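**NOTA DE PRENSA**
Talusville, 2 de abril de 2020

# El club de robótica Flidero lleva su pinza a la fase final del Gakex (¡y vamos con un trapo!)

Hola a todas las redacciones que nos leéis, y a las que nos abrís por primera vez. Soy Yesenia Cárdenas, estudio en el instituto de Talusville y este curso me ha tocado escribir las notas del club Flidero, así que si algo suena demasiado contento es cosa mía. La noticia es la siguiente: nuestro equipo se ha clasificado para la final del Gakex, el concurso escolar de manipulación robótica, en la categoría de tareas domésticas. Pasamos el corte con 77 puntos y un proyecto que consiste, dicho rápido, en enseñar a un robot a limpiar un cuarto de baño.

Somos ocho en el equipo y nos reunimos en el aula 201, la del fondo, que compartimos con el taller de cerámica. Quien haya pasado por allí sabe que tenemos una mesa larga, un armario con llave (la llave la tiene Tania) y polvo de arcilla en todos los teclados. Para soldar y para programar nos sobra. Para practicar cómo se seca el borde de una bañera, en cambio, nos faltaba lo principal, y durante el primer trimestre ensayamos con una palangana puesta encima de dos sillas. Aprendimos mucho de palanganas.

La solución vino de Đặng, la tienda de baños que está a la salida de Talusville por la carretera vieja. Tania Gazi, nuestra profesora de tecnología y coordinadora del club, les escribió un correo bastante largo en el que explicaba el proyecto, adjuntaba el seguro del instituto y prometía que no abriríamos ni un grifo. Contestaron esa misma tarde. Nos dejaban trabajar en la exposición, con los muebles y las bañeras que tienen montados para los clientes, siempre que recogiéramos todo al acabar. ¡Nos pusimos a gritar en mitad de la clase!

## Cómo se enseña a secar una bañera
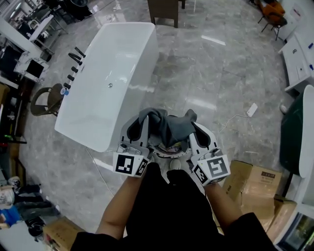 El reglamento del Gakex pide que cada equipo presente sus propias demostraciones, o sea, que una persona haga la tarea con la herramienta en la mano y que el programa aprenda a partir de esas grabaciones. Nosotros hemos entregado 700. Cada una empieza igual: agarras el mango, acercas los dedos curvos al trapo y cierras. A mí me costó una barbaridad cogerle el punto, porque con un trapo gris oscuro como el nuestro, pellizcado por arriba y hecho un gurruño entre las almohadillas, cambia muchísimo todo según por dónde lo pilles. Si lo coges por una esquina, cuelga. Si lo coges por el centro, tienes más bulto para frotar pero ves peor lo que queda debajo. En una bañera exenta blanca y brillante, con la grifería negra puesta en fila sobre el borde, hay además un montón de sitios donde el trapo se puede enganchar, y cada manilla pide un giro de muñeca distinto. Las etiquetas cuadradas en blanco y negro que lleva la pinza delante nos sirven para que el programa sepa dónde está y cuánto se ha abierto.

La apertura fue precisamente nuestro gran drama de febrero. La primera versión de los dedos cerraba con demasiada fuerza y la segunda no cerraba lo suficiente, y entre una y otra imprimimos piezas hasta que la impresora del instituto dijo basta y hubo que pedirle cita para que la revisaran. Al final cambiamos la forma de los dientes del engranaje y lijamos a mano la ranura por donde corre. Tania nos hizo documentar cada cambio en el cuaderno del club, con dibujo y todo, y nos quejamos bastante. El jurado del Gakex puntúa ese cuaderno. Retiramos las quejas.

También tuvimos que ponernos de acuerdo en qué significa «seco», que parece una tontería y nos llevó dos reuniones enteras. Una parte del equipo quería medirlo con un papel absorbente. La otra defendía que bastaba con que el trapo recorriera toda la superficie. Ganó el recorrido, sobre todo porque en Đặng habíamos prometido no usar agua, y lo dejamos escrito en la memoria del proyecto para que el jurado sepa exactamente qué estamos evaluando. En la final sí habrá agua, según las bases, y ahí veremos cómo se nos da. Yo estoy nerviosísima con esa parte.

## Lo que hace cada quien

Me han pedido que esto no parezca que lo he hecho yo sola (¡jamás!), así que cuento cómo nos repartimos. Hay una pareja que se ocupa de la mecánica y que lleva siempre los destornilladores encima, otra que programa, y el resto vamos turnándonos entre grabar demostraciones, revisarlas y apuntar cuáles no valen. Revisar es lo más pesado. Te sientas, miras una grabación detrás de otra y decides si la persona tocó el borde por donde debía o si se distrajo y se fue hacia el mueble de al lado. Al principio éramos muy blandos y lo aprobábamos casi todo. Luego vimos los resultados del primer entrenamiento, con el brazo del aula haciendo unos círculos rarísimos en el aire, y nos volvimos bastante más estrictos.

Lo de turnarse tiene su explicación técnica, por cierto. Cada persona mueve la mano a su manera: hay quien va despacísimo, quien hace pasadas cortas y quien frota como si estuviera enfadada con la porcelana. Si todas las grabaciones fueran de la misma mano, el robot copiaría también las manías. Mezclándolas se queda con lo que tenemos en común, o esa es la idea.

«Lo que más me gusta es que discuten sobre el trapo con la misma seriedad que sobre el código», dice Tania Gazi. «Llegaron al club pensando que la robótica eran motores y ahora saben que una tela se dobla, se arruga y te estropea el plan. Eso no se lo puedo enseñar yo en una pizarra».
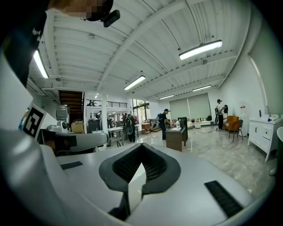
De la tienda nos hemos llevado, aparte de las grabaciones, una lista larguísima de cosas que en el aula no se nos habrían ocurrido. Por ejemplo, que en una sala grande la luz cambia según hacia dónde te gires, y que un programa entrenado siempre mirando hacia el mismo lado se pierde en cuanto le das la vuelta. O que la gente pasa, se para, se mueve y habla, y que el sistema tiene que seguir a lo suyo. Ahora grabamos a propósito desde muchas posiciones y dejamos que haya vida alrededor, que en un piso de verdad también la hay. El propio equipo de Đặng nos dio un consejo buenísimo sobre cómo se repasa el borde de una bañera: siempre en la misma dirección y terminando por la grifería. Lo metimos en el protocolo al día siguiente.

Quiero aclarar una cosa, que en el instituto nos lo preguntan mucho. La pinza de mano y el brazo son dos cosas distintas. Con la primera grabamos nosotros, moviéndola con nuestros propios brazos; el segundo es el que tiene que repetir la tarea por su cuenta delante del jurado. Lleva montada una pinza con la misma forma, y por eso cada vez que tocamos un dedo en una hay que tocarlo en la otra. Se nos olvidó una vez. Perdimos una tarde entera buscando el fallo en el código.

## La final y lo que viene después

La final del Gakex se celebra este mes de abril y la organización nos confirmará el formato en los próximos días. Son dos pruebas. En la primera, el robot tiene que coger un paño, secar una superficie curva y dejar el paño en su sitio. La segunda es sorpresa y se anuncia en el momento, con un rato corto para preparar el programa. Nosotros estamos entrenando a ciegas con todo lo que encontramos: toallas pequeñas, esponjas, una manopla de horno que trajo alguien de mecánica y que se nos resiste muchísimo.

Vamos con los pies en el suelo. El sistema todavía falla bastante cuando el trapo cae plano y no hay ninguna arruga por donde pillarlo, y en esos casos a veces cierra los dedos en el aire y sigue tan tranquilo, limpiando sin nada. Estamos trabajando en que se dé cuenta. Si no llegamos a tiempo, lo contaremos tal cual en la presentación, que para eso está el apartado de limitaciones, y por una vez lo tenemos bien surtido.

Pase lo que pase en el concurso, el club publicará los planos de la pinza y el cuaderno completo para cualquier centro que quiera repetir el proyecto. Los dibujos de los dedos están en las versiones buena y malas, porque las malas también ayudan. Si sois profes y os interesa recibirlo, escribidnos y os apuntamos en la lista. Y si sois de un medio y queréis venir a ver cómo funciona el brazo, Tania coordina las visitas al aula 201; avisad con un poco de tiempo, que hay que turnarse con los de cerámica.

Gracias enormes a Đặng por abrirnos la puerta, a las familias que han hecho de chóferes y al taller de cerámica por no quejarse (mucho) de nuestros cables.

**Contacto para prensa**
Yesenia Cárdenas, comunicación del club Flidero
Visitas y centros educativos: Tania Gazi, coordinadora
Instituto de Talusville, aula 201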